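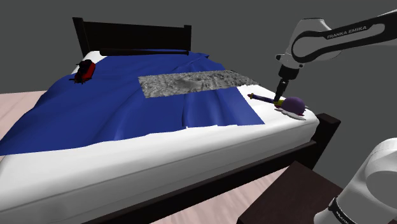 Kikia bedroom set, stick pick at the foot of the bed.

Kikia household scene pack: is it worth paying for?
Simulation and Tooling > Assets and Environments

egarrido
April 20, 2024

I have had a seat of Kikia for a few weeks and there isn't much written about it, so these are my notes. It's the household pack from Bureck: furnished rooms, loose objects, a set of pick and place tasks and a scripted baseline for each task. We paid full price and have no connection with the vendor.

What you get for $139 per seat per year:

Object library, 313 items, each with visual mesh, collision mesh, mass and friction.
Rooms: kitchen, bathroom, bedroom, laundry, study.
45 tasks with reset scripts and success checks.
Arm mounts already placed in every room, fixed base only.

Install was uneventful. The licence server needs one outbound connection at first launch and again after each update. Scene load on our workstation is quick enough that I stopped noticing it. Resets are quick as well, except in the kitchen, where the drawers have to settle.

The bedroom is the room I have used most, mainly because a bed is an awkward work surface. It's wide, the arm is close to it, and small items sit flat against it. The task in the render is the stick pick next to the purple dome. The scripted baseline comes down from above and closes on the stick right where it meets the dome, and the clearance there is poor. My success rate with the baseline was well below what the readme led me to expect. Moving the grasp point toward the yellow section fixed most of it.

Good: masses are sensible, collision meshes are convex parts and don't explode, the reset scripts are readable Python.

Not good: the mattress is rigid. The blanket is a static mesh. Some materials look unfinished. Documentation for the success checks is one paragraph per task and in places out of date.

I'd buy it again for the object library. I wouldn't buy it for the tasks.

tadeo_t

Thanks for posting this. Is the blanket static in every bedroom variant, or is there a soft version you can switch on? The product page says "deformable ready" and I could never work out what that meant.

egarrido

Static in all of them. "Deformable ready" means the mesh has a clean enough topology that you could assign a cloth solver to it yourself. I tried. It works until the arm touches it, then the step time goes up by a factor I wasn't willing to live with.

Grabowska_fan

What is the grey rectangle lying over the blue blanket? Looks like a paving slab.

egarrido

It's listed as a throw. The material on it is that mottled grey in every lighting preset I tried. It has collision turned on, so if you place objects on it they sit slightly above the blanket.

Grabowska_fan

So a throw with the surface of a paving slab. For a policy trained on RGB that's not a trivial complaint. A texture like that on a bed will be in every episode.

kohei_k

I'll disagree with that. If you are training on RGB and not randomising materials you have a bigger problem than one throw. We swap textures on every reset and I couldn't have told you what the default was. The point of a pack like this is geometry and physics. Textures are the cheapest part to replace.

Grabowska_fan

They're cheap to replace if the UVs are good. Are they?

kohei_k

On the furniture, yes. On the loose objects it varies. Anything that was scanned has a fragmented UV layout and a new tiled texture shows seams all over it. The modelled objects are fine.

Grabowska_fan

Then "cheapest part to replace" holds for the furniture and not for the things the gripper is supposed to pick up.

kohei_k

Fair. I'd still put it low on the list.

irinapop

Two questions about the stick pick. Does the success check look at contact, or only at the height of the object? And are the fingers in that render closed on the stick or still above it? I can't tell from the picture.

egarrido

Height only. The stick has to be 10 cm above its starting position for a short dwell, contact isn't checked. You can pass by wedging it between a finger and the palm and lifting. I saw the baseline do that more than once.

For the second question, I can't say either. I saved it near the bottom of the approach and didn't log the gripper state.

irinapop

Height-only checks are the reason we dropped our trial. We had a learned policy reporting very good numbers in the kitchen and when we watched the episodes it was scooping spoons up on the side of one finger. That isn't a grasp by anybody's definition. I wrote to support and was told contact checks were planned for October. They may have meant last October.

HMaldonado

I run the asset side at Bureck, so read this with that in mind.

Contact-based checks are in the current beta branch. They're off by default because turning them on changes the published baseline numbers, and several groups are partway through comparisons on the old checks. Set success_mode to "grasp" in the task config. It requires opposed finger contact for the whole dwell. If your copy rejects the key you are on stable.

The throw: the material was assigned from the wrong folder. It's a known ticket. The collision on it is intended, although I accept the thickness is wrong.

The mattress will stay rigid in this version. We tested a soft one and it made results depend on solver settings to a degree we couldn't document properly.

Hortensia

egarrido

Thank you. The beta branch isn't mentioned in the readme or on the account page. Where do you get it?

HMaldonado

Account page, Downloads, tick "show pre-release". I'll ask for a line in the readme.

irinapop

I appreciate the reply, but I'd argue the default should be the correct check and the legacy one should be the opt-in. People who are midway through a comparison know they are and can set a flag. New users don't know there's a flag.

HMaldonado

I understand the argument. It was discussed here and went the other way. I can raise it again before the next major version.

tadeo_t

On the rigid mattress: how much does it matter for you in practice? We'd be going sim to real on an actual bed, and my worry is finger height. On a rigid surface you can bring the tips right down and learn to lean on it. On a real mattress the tips sink in and the object moves with the surface.

egarrido

It matters. I haven't run anything from the bedroom on hardware, so I can only report the sim side. With the default contact stiffness the arm reports a force spike when the tips touch, and a learned policy picks up on that as a cue. I would expect that cue to be missing on foam.

A partial workaround is lowering the contact stiffness on the mattress body. It lets the fingers penetrate a little and flattens the spike. It isn't a soft body and it won't tilt the object, but it stops the policy from leaning on the surface as a stop.

kohei_k

We did the same thing with a couch cushion and it transferred acceptably. We also randomised surface height between resets, which I'd say did more than the stiffness. I don't have a clean ablation to back that up.

pernness_lab

Has anyone compared this against building your own rooms? We have a student who could put together a bedroom in a couple of weeks from free meshes. The annual licence isn't much, but it's per seat and we'd need several.

egarrido

I did that before Kikia. The room itself was fast. The collision meshes and masses took the time, along with finding out which objects fell through the floor. If you only need one room and a handful of objects, build it. If you need variety, the library is cheaper than the student's hours.

Grabowska_fan

I'd go the other way. Build it, even if it's slower. You'll know what every parameter is and where it came from. With a bought pack you find out that a throw has collision when something sits on it at the wrong height.

pernness_lab

That's more or less our split here as well. Does each training node count as a seat?

HMaldonado

No. Seats are named users. Headless workers launched by a named user aren't counted.

pernness_lab

That changes the arithmetic a good deal. It should be on the pricing page.

tadeo_t

One more on mounting. In the render there's a large piece of white robot housing close up at the lower right, as well as the arm coming down over the bed. Is that a second arm, or the same one seen from a bad angle?

egarrido

I'd have to reopen the scene and check before I answered that. The camera in that view is very near the hardware in any case, and I'd move it before recording anything. The camera poses are in a plain YAML file per room.

tadeo_t

Understood. I may do the trial and look for myself. How long is it, and is it feature limited?

HMaldonado

Two weeks, bedroom and kitchen only, full object library. Pre-release downloads are available on trial accounts.

egarrido

Follow-up after an evening on the beta. The success_mode key works. On the stick pick with my shifted grasp point the success rate dropped a little under "grasp". With the original baseline point it dropped a lot, which matches what I was seeing with the wedged lifts. The throw is still grey and speckled.

I also tried the dome as a target in place of the stick. The side is round enough that the fingers slide up it unless you come in low, and coming in low puts the tips on the white base around it. No scripted baseline is provided for that one. I'll post the config if somebody wants it.

irinapop

Yes please, the config and the shifted grasp point. I'll rerun our spoon episodes with the new check and put the numbers in a separate thread.

egarrido

Both are in the shared folder now, under bedroom. The offset is in the object frame, so it should survive the stick being respawned at a different angle.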